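Stone and Stone-Look Surfaces for Work Areas
Course handout, unit 9
Interior Materials and Finishes, Bandville evening program
Instructor: Rocío Jara

Scope

This unit covers the selection of horizontal surfaces with a marble appearance. Tile, wall cladding and flooring are treated separately. Students should have read the Lazaridis chapter on mineral hardness before the session.

1. Terms

Marble is a metamorphic rock made up mainly of calcite or dolomite. In the trade, the word is often used loosely for any light stone with veins. A specification must not rely on the trade name alone.

Quartzite is a harder rock made up mainly of quartz. Some varieties look so close to marble that they are sold under the wrong label.

Engineered stone is crushed mineral held together with a resin binder. The pattern is controlled at the factory.

Printed surfaces carry a picture of stone under a clear wear layer. The pattern has no depth and stops at the edge of the sheet.

2. Behavior in use

Calcite reacts with acid. Lemon juice, vinegar and many bathroom cleaners leave a dull mark known as an etch. An etch is a loss of material and cannot be wiped away. Sealing slows the entry of oils and dyes but does not prevent etching.

Calcite has a Mohs hardness of 3. A steel blade will scratch it. Quartz has a hardness of 7 and resists most steel tools.

Resin binders soften or discolor when heated. A trivet is required under hot cookware on engineered stone, whatever the sales sheet says.

3. Veining and layout

Veins are described by color, width, direction and spacing. Gray and brown veins on a white ground are the most commonly requested combination. Direction matters at joints: a vein that stops at a seam draws the eye to the seam. For book-matched slabs, the layout drawing must show each slab face and its orientation.

A printed pattern repeats. Check the repeat length on a full sheet before ordering, as a hand sample is too small to show it.
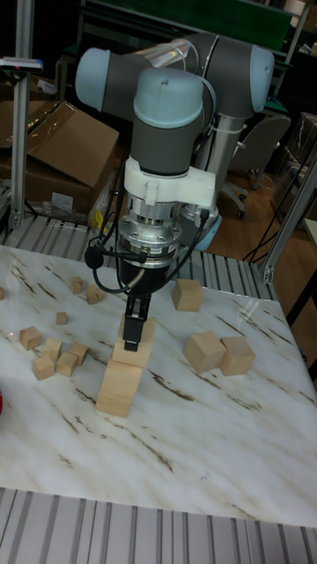
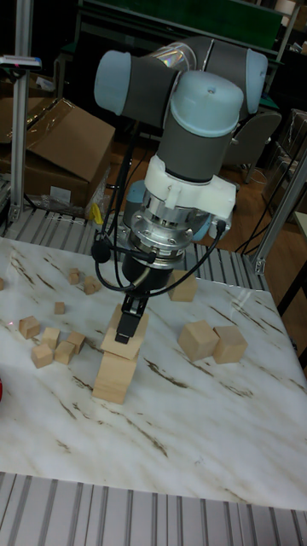 White marble-patterned tabletops.

4. Identification on site

Work through these checks in order and record each result on the survey sheet.

Look at an exposed edge or a cutout. In natural stone the veins continue through the thickness.

Touch the surface with a bare hand. Stone feels colder than a thin printed sheet at the same room temperature.

Place one drop of dilute acid on a hidden area, with the owner's written consent. Fizzing indicates calcite. Rinse at once with clean water.

Appearance in a photograph is not accepted as identification.

5. Exercise

The Plosen break room has a counter run of 100 inches with one inside corner. The surface is wiped daily and used for cold food only. The client, Folasade Eze, wants a white ground with visible veins.

a. Name two suitable materials and state one limit of each.
b. Draw the seam position and show vein direction on both sides.
c. Write the maintenance note, in no more than 50 words.

The exercise carries 20 points. Submit the drawing and the note on separate sheets.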